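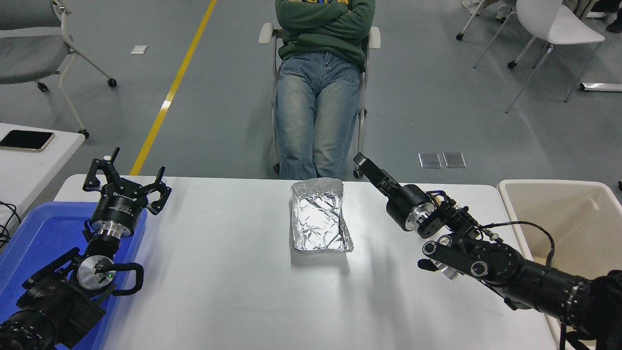 Foil tray on the white table, crumpled aluminum foil with raised edges.

Plulik Foil Trays: README

Version note: Thursday, June 22, 2023
Maintained by Zoila Lozano

What is in this folder

Plulik is a small collection of pictures and notes about trays and shallow dishes shaped from aluminum foil. It contains 190 pictures, and each picture has one line in the notes file. The collection started in November as a part of Varma, our larger work on household containers, and later it got its own folder, as the foil items needed different words from the hard ones.

A foil tray does not keep one shape. The walls lean, the rim opens, and the bottom gets new creases. For this reason we do not record a tray by a model name or by an ideal size. We record how it looks in that picture.

Files

pictures/ contains the pictures, one file for each line of the notes.
notes.csv contains the notes, separated by commas, with the column names in the first line.
words.txt contains the list of the allowed words for each column.
old/ contains the first notes, before the columns were changed. Please do not mix them with the new ones.

Columns in notes.csv

picture: the file name without the ending.
outline: rectangular, square, round or irregular.
surface: smooth, creased or crumpled. If the surface is partly smooth and partly creased, write creased.
walls: flat, raised or high. A shallow open container has raised walls.
rim: plain, folded or mixed. Use mixed when only one side is folded over.
long_side: the direction of the longer side on the table. Leave empty for round trays.
remarks: free text, in English, please short.

Here are the columns for the picture at the top of this file. The outline is rectangular, the surface is crumpled and the walls are raised. The back rim is a little taller and is folded over. The long_side is "toward far edge". In the remarks I wrote only "faint shadow on table".

How the notes were made

Two persons wrote the notes separately and then compared them. The column which gave the most disagreement was surface. One of us called almost everything crumpled. We agreed that creased means lines which you can follow with a finger, and crumpled means the lines cross everywhere. After this we went through all pictures again.

The column walls was easier, but 11 pictures stay marked "unsure" there, and I prefer to leave them like this.

Known problems

White tables are the most common background, so the collection says little about foil on dark wood or on metal.
Light reflections on foil can look like folds. Seven lines were corrected for this.
The remarks are not equal in length. The ones from the first weeks are too long.
Thickness of the foil is not recorded. We did not find a way to judge it from a picture.

Use and contact

You can use the notes inside Wurkard and Likeo projects without asking. For use in other places please write to Zoila Lozano first. Corrections are welcome: send the picture name, the column and the word you propose. Please do not edit notes.csv directly, the next export will overwrite your change.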